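Illside Guest House, Rees Lane
Walk-round before winter letting, November
Done by: Mali Penry
Copy to: Austra Rozīte, Tornbridge Lettings
Key: OK / FIX / WATCH

ENTRANCE AND HALL

Front door, lock and closer - OK. Closer a bit fierce, let it be.
Door mat - FIX. Corner curls up. Tape won't hold it, get a heavier one.
Hall light on timer - WATCH. Goes off before you reach the top landing if you have bags. Set it longer.
Fire notice by coat hooks - FIX. Still shows the old back gate as assembly point. Gate is bricked up. Should say the Irard side of the parking lot.
Extinguisher - OK, tag in date, pin in.

STAIRS

Handrail - FIX. Third bracket down is loose, I could turn the screw with my fingers. Needs a longer screw and a plug.
Carpet edge, top step - OK now. Restretched over the summer.
Window on half landing - WATCH. Restrictor works but stiff. Oil.

KITCHEN

Smoke and heat alarm - OK, tested, loud.
Fire blanket - FIX. Hung right over the stove. Move it by the door, asked for this last time too.
Hot tap - ran it 3 minutes, read 50 at the sink. Fine for the kitchen. Put the "very hot" sticker back up, someone peeled it.
Fridge seal - OK.
Toaster cord - FIX. Nick near the plug. I've cut the plug off so it dosn't get used. Replace toaster, don't repair.
Cupboard under sink - drain cleaner next to the dish soap. Moved to high shelf. Please keep it there.

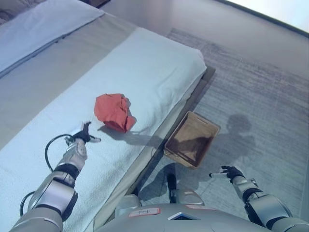 BEDROOMS
Alarms in all rooms tested, all OK. Back room alarm chirps, new battery needed, the square kind. Window restrictors OK except front double, FIX, one arm missing. Headboards checked for wobble, tightened the one in the small room. Linen: whites and colors still getting put down together when beds are changed, like the red-orange cloth bunched up on the white towel. Separate bags please, one pink wash last year was enough. Blankets and bedspreads all need the fire label checked, I only got to half of them before the light went. Any with no label come off the bed and go in the hall closet for Austra to look at. Plug-in heaters: none allowed in rooms, found one in the closet of the front double, taken to office.

BATHROOM

Extractor - WATCH. Runs but pulls weak, held a sheet of tissue up and it fell off. Clean the grille first, then see.
Shower mixer - OK, stops where it should.
Grab rail - OK, solid.
Floor by tub - FIX. Sealant gone black and lifting at the tap end. Water is getting under there.
Light pull cord - OK.

BOILER CLOSET

CO alarm - OK, tested.
Stuff stored against the boiler AGAIN - paint, a folding chair, box of Christmas lights. All out. Closet is not storage.
Service sticker - WATCH. Due soon, Austra to book, quoted 200 last year, ask if that covers the flue.

OUTSIDE

Back step - FIX. Slime. Scrub and grit before frost.
Path light - OK.
Gutter over back door - drips on the step, see above. Clear leaves.
Parking lot - pothole near the recycling, about 35 inches across now. Cone on it for the time being. Landlord's job, Tornbridge to chase.

TO DO BEFORE FIRST BOOKING

Handrail bracket
Fire notice, right assembly point
Fire blanket moved
Window restrictor, front double
Back room battery
Back step

The rest can wait untill the boiler visit. Did not get into the loft, hatch key not on the ring. Austra, is it at your end?

M.P.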